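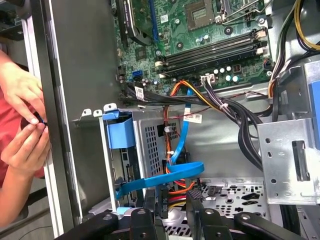 Wie ein Roboter lernt, einen Computer zu zerlegen

Technik für Kinder > Vor Ort > Tag der offenen Werkstatt
Startseite Themen Lexikon Zum Ausprobieren Termine

Text: Lleucu Morgan
07/04/2018

Die Werkstatt von Sonamura in Clulorden nimmt alte Computer auseinander. Am Tag der offenen Werkstatt konnten Schulklassen dabei zusehen. Vorgeführt wurde der Roboter Grerov, der den Menschen an der Werkbank einen Teil der Arbeit abnehmen soll. Er ist noch in der Ausbildung.

Warum zerlegt man Computer?

Ein alter Computer besteht aus vielen verschiedenen Stoffen. Das Gehäuse ist aus Metall, die Kabel enthalten Kupfer, die Platinen enthalten Kupfer und in kleinen Mengen auch Gold. Dazu kommt Kunststoff. Wirft man alles zusammen in eine Maschine und zerkleinert es, lassen sich die Stoffe nur schwer wieder trennen. Zerlegt man das Gerät vorher, kommt jedes Teil in die richtige Kiste. Manche Teile, zum Beispiel Speicherriegel, kann man prüfen und weiterverwenden.

Die Reihenfolge an der Werkbank ist festgelegt:

1. Netzkabel abziehen und warten.
2. Seitenwand abnehmen.
3. Stecker lösen und Kabel herausnehmen.
4. Steckkarten und Speicher herausziehen.
5. Laufwerke ausbauen.
6. Hauptplatine abschrauben.

Das Netzteil wird im Ganzen ausgebaut und nicht geöffnet. In seinem Inneren kann auch nach dem Abziehen noch elektrische Spannung gespeichert sein.

Was im Gehäuse steckt

Die Hauptplatine heißt auch Motherboard. Auf ihr sitzen die Fassungen für andere Bauteile. In der quadratischen Fassung, dem Sockel, sitzt im Betrieb der Prozessor. Er rechnet. Ein Hebel aus Metall hält ihn fest. In die langen, schmalen Steckplätze gehört der Arbeitsspeicher. An deren Enden befinden sich Riegel, die man zur Seite drückt, bevor man den Speicher herauszieht. Auf dem Bild sind die Riegel weiß und die Steckplätze schwarz.

Die Kabel haben zwei Aufgaben. Stromkabel versorgen die Bauteile mit Energie. Datenkabel übertragen Informationen. Ein flaches Datenkabel der Bauart SATA verbindet zum Beispiel eine Festplatte mit der Hauptplatine. In diesem Computer ist es blau. Die Farbe eines Datenkabels hat keine Bedeutung für die Technik. Bei den Stromkabeln ist das anders: Schwarz ist die Masse, Gelb führt üblicherweise 12 Volt, Rot führt 5 Volt.

Warum Kabel für Roboter schwierig sind

Ein Roboter in einer Autofabrik macht tausendmal dieselbe Bewegung. Das Blech liegt immer an derselben Stelle. Ein Kabel liegt nie an derselben Stelle. Es ist biegsam, es verdeckt andere Kabel, und es bewegt sich mit, wenn man am Nachbarkabel zieht. Fachleute sagen dazu: Das Kabel ist ein verformbares Objekt.

Ein Mensch löst das mit zwei Händen. Eine Hand greift, die andere stützt. Angharad Humphreys leitet die Zerlegung und zeigte den Kindern, wie man einen Stecker anfasst: immer am Steckergehäuse, nie an den Drähten. Ein Kind wollte wissen, ob der Roboter spürt, wenn etwas reißt. Ihre Antwort: »Er misst eine Kraft. Fällt sie plötzlich ab, hält er an. Ob der Stecker draußen ist oder der Draht gerissen, muss er mit der Kamera prüfen.«

Backen, Kamera, Rechner

Die Finger eines Greifers nennt man Greiferbacken. Sie schließen sich gegeneinander und klemmen ein Teil zwischen sich ein. Am unteren Bildrand ragen 4 schwarze Backen in das Blickfeld, jede mit einem kleinen runden Loch nahe der Spitze. So sieht die Kamera, wenn sie am Handgelenk des Roboters sitzt. Der Vorteil dieser Stelle: Die Kamera fährt mit. Sie ist immer dort, wo gearbeitet wird, und sie sieht die Backen und das Werkstück gleichzeitig.

Das Programm, das die Bilder auswertet, heißt Fogh. Es läuft auf einem Rechner neben der Werkbank. Fogh sucht in jedem Bild nach Steckern, Schrauben und Kanten. Danach berechnet es, wohin sich die Backen bewegen sollen. Vom Bild bis zum Befehl an die Motoren vergehen 200 Millisekunden. Das ist ein Fünftel einer Sekunde.

Lernen aus Aufnahmen

Niemand schreibt für jeden Computer ein eigenes Programm. Dafür gibt es zu viele verschiedene Gehäuse. Fogh lernt aus Aufnahmen von Arbeitsschritten. Bisher sind es 3.246 Stück. Subira Biwott sortiert sie. Zu jeder Aufnahme schreibt sie, welcher Schritt gezeigt wird und an welcher Stelle er beginnt und endet. Aufnahmen, bei denen etwas misslingt, bleiben in der Sammlung. Sie bekommen eine eigene Kennzeichnung, damit das Programm den Unterschied lernt.

Auch bei den Vorführungen gelang nicht jeder Versuch. Bei einem Durchgang hielt Grerov an einem Kabelbinder an und ging in die Ruhestellung. Trefor Ellis schnitt den Kabelbinder von Hand durch. Danach wurde der Schritt neu gestartet. Kabelbinder stehen noch auf der Liste für Oktober.

Regeln für Besucher

Auf dem Boden ist eine gelbe Linie geklebt. Solange der Arm sich bewegt, bleiben Besucher dahinter. An der Werkbank befindet sich ein roter Knopf, der Not-Halt. Wer ihn drückt, schaltet die Motoren ab. Jeder darf ihn drücken, auch Kinder, wenn jemand in Gefahr ist. Lange Haare werden zusammengebunden, Schals bleiben an der Garderobe.

Kleines Lexikon

Greifer: Werkzeug am Ende eines Roboterarms, das Teile festhält.
Hauptplatine: große Leiterplatte im Computer, die alle Bauteile verbindet.
Millisekunde: tausendster Teil einer Sekunde.
Not-Halt: Schalter, der eine Maschine bei Gefahr anhält.
SATA: Anschlussart für Festplatten und andere Laufwerke.
Sockel: Fassung für den Prozessor.

Anmeldungen von Schulklassen für den nächsten Termin nimmt Tonantzin Bañuelos entgegen. Die Führung ist für Kinder ab der vierten Klasse gedacht. Bitte die Klassenstärke angeben.

Kontakt | Impressum | © 2018 Sonamura, Clulorden | Nach oben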